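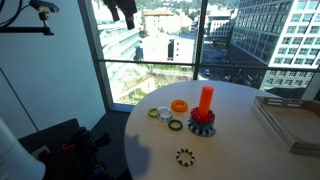

Stacking rings on a round white table.

I've bought too many magic tricks. There, said it. The drawer in my hall holds coins, keys, two trick decks and a thing with a cork that I've performed exactly once, at a wedding, badly. 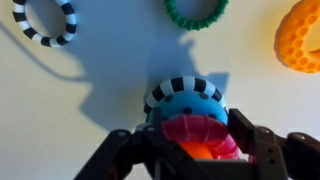
Words by the Tiretti Magic Blog | Nov 30, 2018

So when the Trindico catalogue landed this month with 87 new items in it, I made a cup of tea and read the lot. And I got a bit cross! Nearly every blurb says the trick is easy, instant and needs no practice. Well, then why would anyone clap?

My favourite piece is still the Aranda rope routine – three moves, one bit of rope, and it took me a whole winter in front of the bathroom mirror.

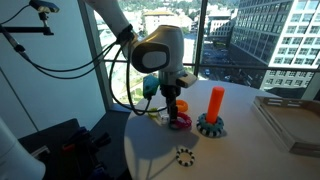
I dropped it constantly. My hands simply wouldn't do the second move until, one wet evening, they would, and I still get a daft little thrill from it that no gadget has given me.

I'm not against props (I own an Avis coin box and I'd save it from a fire). But I do wish the dealers would sell fewer secrets and more teaching.
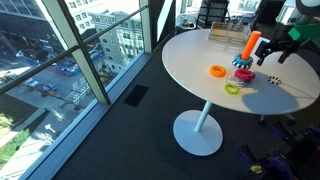 A decent booklet with proper drawings, a few words on where to look and when to shut up, and I'd happily pay double. Until then the catalogue is going in the recycling – well, after I've had one more look at page 12.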